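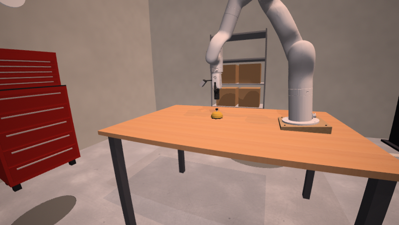 The Gergate bench in the simulator, arm over the bell.

Farzana Kazmi wants a robot to ring a bell. One bell, one arm. She's been at it since June, evenings mostly, in the shared workshop she calls Gergate. 363 simulated runs so far, all logged.

"It's a dumb task and I love it," she says. "You go down, you press the button, you come back up. Try getting that right."

She does the software. Seon-mi Son does the model, meaning the table, the arm, shelves, the red tool cabinet, even the cardboard boxes. Why bother with boxes? "The camera sees them," Son says. "If the back wall is blank you get lazy code. Ask me how I know."

The control script is named Lullel. The one before it was Prolon, and it's not missed. "Prolon went down crooked," says Kazmi. "It would catch the dome on the side and just sort of shove. No ding."

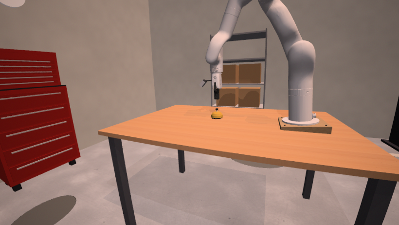

Gripper lined up above the button, fingers close together.

Now the wrist has to point straight down before the last move starts. Slower, but Kazmi can live with slow. The fingers stay together, nothing to grab.

Two things left on the list, she says. Press depth, and the mounting plate, wich they still have to cut for the real table. Son wants hardwood. Kazmi wants whatever is in the scrap bin.

And the real bell? "Bought two," says Son. "She's going to crush the first one."

Kazmi doesn't argue. "Probaly, yeah."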